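강의자료실 | 공지 | 과제 제출 | 로그인

로봇 조작 실습 5주차: 손가락이 많으면 정말 좋은가

지난주까지는 두 손가락 평행 그리퍼로 버텼다. 이번 주는 손 모양 핸드다. 기대가 크겠지만 자유도가 늘면 틀릴 방법도 같이 늘어난다는 점을 먼저 적어 둔다.

1. 비교 대상
- Clundent 평행 그리퍼: 벌리고 오므린다. 할 줄 아는 게 그뿐이라 고장도 드물다.
- Batano 다지형 핸드: 엄지가 따로 움직인다. 데모 영상에서는 무엇이든 잡는다.
제어기는 둘 다 Clegg을 쓴다. 제어기까지 바꾸면 무엇을 비교했는지 아무도 모르게 된다(작년 보고서 다수).

2. 평가 방법
물체당 90회 시도. 들어 올린 뒤 5초를 버텨야 성공으로 친다. "거의 잡았음"이라는 항목은 없다. 합격선은 70%이고, 미달이면 튜닝 기록을 첨부한다. Prurora 로그에 작년 시도 3,636건이 쌓여 있으니 본인 결과가 유난히 좋으면 먼저 그것과 대조해 볼 것. 대개는 판정 코드가 틀렸다.

3. 물체별로 볼 점
딱딱한 블록은 평행 그리퍼가 유리하다. 공은 접촉점이 조금만 어긋나도 굴러가고, 캔 위에 올려 두면 캔까지 같이 넘어간다. 천은 힘 제어 이론이 조용히 무너지는 곳이다. 모델에는 강체라고 써 놓고 구겨진 천을 집으라고 하면 핸드도 난처하다.

접근 방향도 기록한다. 금속 랙 근처의 물체는 위에서 내려갈 때와 옆에서 들어갈 때 결과가 꽤 다르다. 손가락이 길수록 살에 먼저 걸린다.

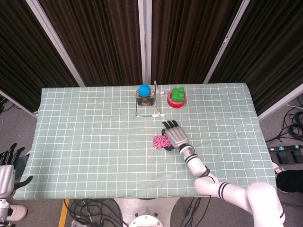 엄지 대향 각도는 기본값으로 시작한다. Ryan Fothergill 조교가 권하는 값이 따로 있는데, 본인도 매번 다른 숫자를 말하므로 서면으로 받아 두기 바란다.

4. 제출
일요일까지 표 하나, 실패 사례 둘. 실패 사례가 없다는 보고서는 작년에도 받았고, 재실험을 시켰다. 파지력 단위는 N으로 통일. "세게"는 단위가 아니다.

다음 주: 손목 카메라 보정

조회 70 | 댓글 5
담당: Lacey Cheetham | 맨 위로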